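El arroz que se compra por saco

En casa de mi abuela el arroz no venía en paquete. Venía en saco y el saco vivía detrás de la puerta, con una taza de lata dentro. Una taza por persona y otra para la olla. Medidas, pocas. Yo creía que todo el mundo compraba así.

Luego llegó el kilo, el plástico, la bolsita que se hierve sola. Y ahora, vuelta atrás. En Otcombe hay cola los sábados no, que cierran, pero el resto de la semana sí. El almacén Mustonen vende a granel desde enero y ya ha tenido que quitar una estantería de galletas para meter más grano. Bomba, redondo, largo, uno roto baratísimo que se llevan para sopa.

"La gente entra a por medio kilo y sale con cuatro", cuenta Elsa Väisänen, que lleva el mostrador por las mañanas. Me atiende mientras pesa. Pesa 725 gramos para una señora que quería 700 y que dice que déjalo, que está bien así.

¿Por qué vuelve? El precio, claro. Pero también otra cosa, más difícil de explicar. Meter la mano. Oler. El grano viejo huele a armario, el nuevo casi no huele. Elsa lo mira a contraluz, busca el punto blanco del centro, aparta los partidos con la uña. Si hay mucho polvo en el fondo, mala señal - o lo han movido demasiado o tiene bicho.

El bicho. Hay que hablar del gorgojo porque es lo primero que pregunta todo el mundo. Sale, sí. Sale también en el paquete cerrado, aunque ahí da más rabia. Hoja de laurel dice mi madre, congelador dice Elsa: 4 días dentro, bien cerrado, y después al tarro. Yo hago las dos cosas y me quedo tranquila. 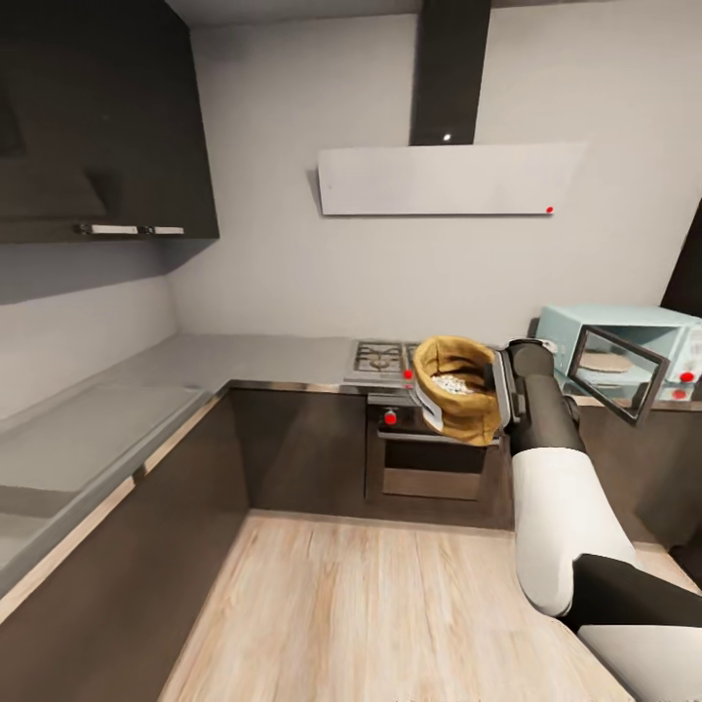
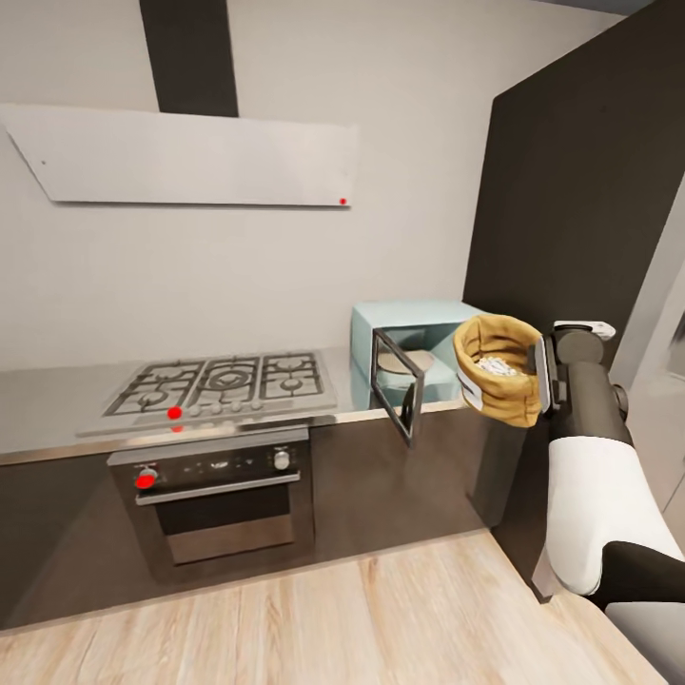
La cocina de gas, con sus parrillas negras, sigue siendo el sitio natural del arroz.

Y una vez en casa, qué. Oskari Kokkonen tiene una casa de comidas en Raststead, pequeña, dos turnos, 60 cubiertos en un día bueno. Gasta un saco por semana y no quiere ni oir hablar de vaporizados. "Para eso pongo pasta", dice, y se va a mirar una olla. Vuelve a los diez minutos y sigue la frase donde la dejó.

Su método. Lavar dos veces, no más. Escurrir de verdad, que aquí falla casi todo el mundo. Sofreír el grano en seco hasta que suena, un ruido como de gravilla fina. Después el caldo, hirviendo, y ya no se toca. Fuego fuerte al principio, flojo luego. Reposo con un paño por encima. Ni tapa de cristal ni papel de aluminio, un paño, y si es viejo mejor.

Le pregunto por la proporción de agua y se encoge de hombros. Depende del saco. El de la cosecha nueva pide menos, el del año pasado bebe como un camello. Por eso apunta en la pared, a lápiz, lo que le ha pedido cada partida. La pared está para pintarla, pero no deja que la pinten.

En Eneseo, a media hora de allí, una tienda probó a vender sacos enteros a vecinos que se los repartían en el portal. Funcionó un tiempo - después discusiones, que si el tuyo pesa mas, que si yo puse el coche. Ahora cada uno va por su cuenta con su bote.

Lo de guardar tampoco tiene ciencia. Sitio seco, lejos del horno. Tarro de cristal si es poco, saco de tela si se gasta rápido y nunca al suelo, que coge humedad. El bote de plástico que fue de helado no, por favor, que el arroz con recuerdo de vainilla existe y lo he comido.

Elsa cierra a las dos. Antes barre los granos del suelo y los echa en un cubo aparte, para las gallinas de una prima. Le pido un kilo del redondo.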